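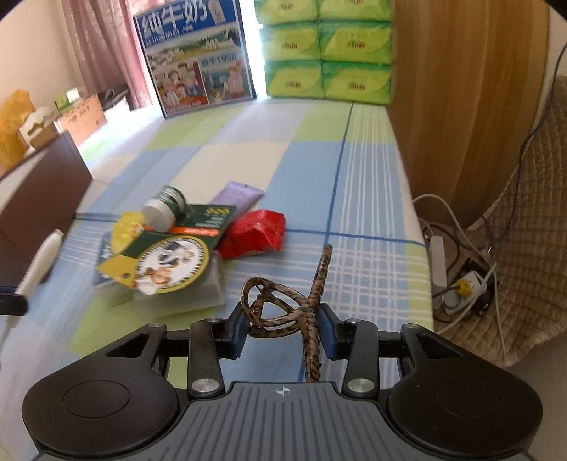
Gripper over a table with a checked cloth.

How to Check a Natural Gas Bill Against Your Meter

A gas bill that looks too high is usually explained by the weather, an estimated reading, or a change in the price of gas. You can find out which one applies with the bill, last year's bill for the same month, and a look at the meter. The steps below use the layout of a Stevach residential bill, but other utilities print the same items under slightly different names.

Step 1. Find the reading type

Look next to the current meter reading. An "A" or "Actual" means the meter was read, either in person or by radio. An "E" or "Est" means the utility calculated the reading from past use. If the last reading was estimated, the bill may be too high or too low, and the next actual reading will correct it. Check the previous reading as well. A low estimate last month pushes gas you already burned onto this month's bill.

Step 2. Compare the number of days

Billing periods run around 30 days, but they can be a few days longer or shorter. Divide the total therms by the number of days in the period and do the same for last year's bill. Compare those two numbers and leave the dollar totals alone for now.

Step 3. Read the meter yourself

On a digital meter, write down the digits from left to right. On a dial meter, read the large dials from left to right and ignore the small test dials. Neighboring dials turn in opposite directions. When a pointer is between two numbers, write down the lower one, except between 9 and 0, where you write 9.

Your reading should be a little higher than the current reading on the bill. If it is lower, the bill was based on an estimate or a misread dial. Take a photo of the meter face and note the time. 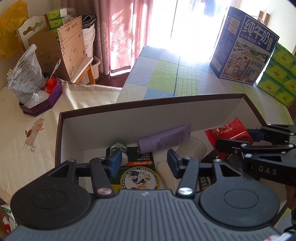
Step 4. Convert to therms

Meters measure volume, and most utilities charge by heat content. Subtract the previous reading from the current one to get the volume used, normally in hundreds of cubic feet (CCF). Multiply by the therm factor printed on the bill. The factor changes slightly from month to month, so use the one for the period you are checking.

Homes with 2 psi service may have a pressure correction as well. It is listed as "pressure factor" or "multiplier." Multiply by that too, and make sure it has not changed since the last bill. When a meter is replaced, the multiplier sometimes gets entered wrong.

Rory Forsyth of Kilolmont sent us a January bill for 359 therms, well over his usual. The readings were both actual, but the multiplier from his old meter had been carried over to the new one. The utility reissued the bill after he sent in a photo of the meter tag.

Step 5. Separate supply from delivery

The supply charge is the gas itself. The delivery charge pays for the pipes and the meter. If therms per day are about the same as last year and the total is up, compare the supply rate per therm on both bills. Customers who buy from an outside supplier such as Gavance should also check whether a fixed rate has ended and rolled over to a variable one.

Step 6. Dispute the bill

Call the number on the bill and ask for a corrected reading. Have your account number, your own reading, and the photo ready. Stevach accepts disputes up to 60 days after the bill date. Pay the part you agree with by the due date, and ask for the case number before you hang up.

If you smell gas at the meter, leave the area and call the emergency line from somewhere else.

Written by Gilmar Leite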